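Flendari's desk robot passed in simulation, then bent the trays

Flendari has paused deliveries of its desk-clearing robot after units at a Lennox office pushed too hard on the shelves and trays they were supposed to be tidying. The company calls it a "contact threshold mismatch." Customers who had a wire tray shoved off the back of a desk may have other names for it.

The trouble came to light in June at Canside, a shared office building in Lennox that had taken 8 of the robots on trial. According to a notice sent to tenants, two of them kept closing their hands after touching the edge of a mesh letter tray and went on pushing when the tray would not move any farther. One tray was bent out of shape. Another went over the far side of the desk along with a stack of unopened mail. The notice says there were no injuries, and adds that tenants should stay out of arm's reach until further word. That last line does not sit well beside a sales brochure that promises a machine you can "work right next to."

Flendari's explanation is that the hand did not register thin wire as a solid object. Its fingertips are tuned for flat surfaces like binders, mugs and boxes, the company says, and a narrow rod can land between the spots where the sensors are. The arm reads this as open air and keeps going.

Fair enough, but wire trays are hardly exotic. Walk through any office and you will find one holding somebody's expense forms. It is hard to see how a product meant for desks got as far as a paying building without this coming up.
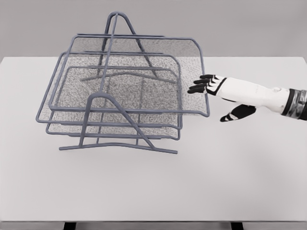 A simulated robot hand reaches toward a three-tier mesh letter tray. Image: Flendari

The company says it did come up, in a way. Trays like these were part of its simulated testing, and Flendari reports 2000 virtual runs in which the hand reached for a desk organizer and stopped in time. It has released one still from that work and no results from the same test on a physical desk. Asked how many real trays were tried before the robots shipped, a spokesperson said the company "does not break out testing by object."

That answer leaves a lot of room. In software, the position of every rod is known to the program, and a hand can be made to stop neatly at an edge it has never had to feel. Whether Flendari's runs fed the robot that kind of help is the obvious question, and the company has not answered it. It also will not say whether the force limit used in the simulation was the same one set at the factory.

A software update is promised. It will lower the closing force and slow the last part of each reach, which Flendari says will fix the problem "for the great majority of desk items." There is no list of the items left over. The same hand is used on the company's Potside model, sold to garden centers for moving seedling pots, and Flendari says that line is not affected. It did not explain why, and seedling racks are often made of wire too.

The firm has orders for 200 more of the desk units and says the pause will be short. Canside has switched its robots off and is waiting to see test results from real furniture before turning any of them back on. Tenants have been asked to report damaged trays to the front desk, where replacements are being handed out at Flendari's expense.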